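Table Settings: Tray, Mat and Plate

The tray-and-mat place setting comes up in the Stodport newsletter every January, when members go back to cold weather meals and start asking which piece goes down first. The order given in the last guide still stands. Mat first, plate second, tray third, flatware last. What follows covers the points the guide left out.

Start with the mat. A woven mat has a direction, and the stripes show it. Run the stripes straight across in front of the seat and check them against the table edge. If the mat has been stored rolled, lay it upside down under a flat weight until the corners stay down without help. A mat with a lifted corner will tip a tray enough to move a fork, and the cause is easy to miss once the tray is covering it. 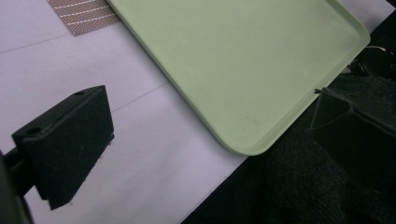

Wipe the table before the mat goes down, including any seams. Crumbs in a seam work their way under the mat and wear the underside of the weave. A damp cloth is enough. Oil-based sprays should be kept off both surfaces, as they leave a film that lets the mat creep.

The plate goes on the far part of the mat, centered left to right. A dark plate with a speckled finish hides small chips better than a plain one, so run a fingertip around the edge when taking it out of the cupboard. The tray goes in front of it and overlaps the near part of the mat. Square the tray to the table edge by eye, then step back and check it from the seat. Most people set it slightly clockwise and do not notice while standing over it.

The fork belongs inside the tray near the left edge, tines away from the diner. Leave a small gap between the fork and the rim. A fork that touches the rim is harder to pick up and will scratch the inner wall over time. 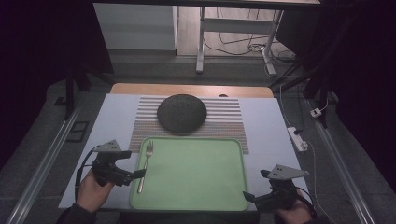 Auður Riis disagrees with the overlap and asked for her objection to be printed. A tray set half on a mat and half off it will rock, she writes, and the cure is a longer mat or a smaller tray. She has used the Clatero mat in the long size for 12 months and keeps the whole tray on it.

The point is fair. The long mat solves the rocking on a deep table. On a shallow table it hangs over the near edge, where sleeves catch it. Members with shallow tables can put a thin felt strip under the unsupported side of the tray - Drosier sells a suitable one in packs of 5 - and trim it to stay out of sight.

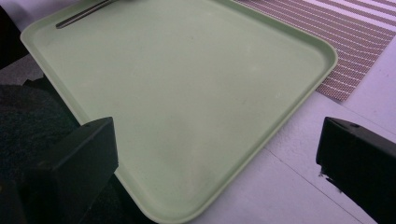
Scuffs are the other recurring question. Pale plastic shows them sooner than dark, mostly on the flat floor of the tray where flatware is dropped or dragged. Wash with dish soap and a soft sponge, rinse, and dry with a cotton towel. For marks that remain, use a paste of baking soda and water, rubbed lightly and rinsed off at once. Scouring pads turn one scuff into a dull patch, and a dull patch cannot be washed out.

Do not stack trays with flatware between them. If storage space is short, put a sheet of paper towel between each pair and limit the stack to 11. Taller stacks lean, and the rims take the load unevenly.

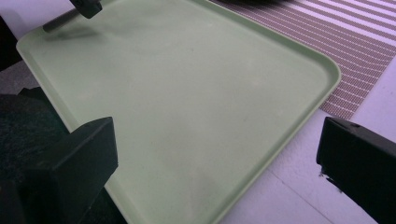 Pale green tray with light scuffs and smudges on the floor.

Questions on mats and felt go to Zoltán Vida at the Stodport desk. The next item covers napkins, folded and flat.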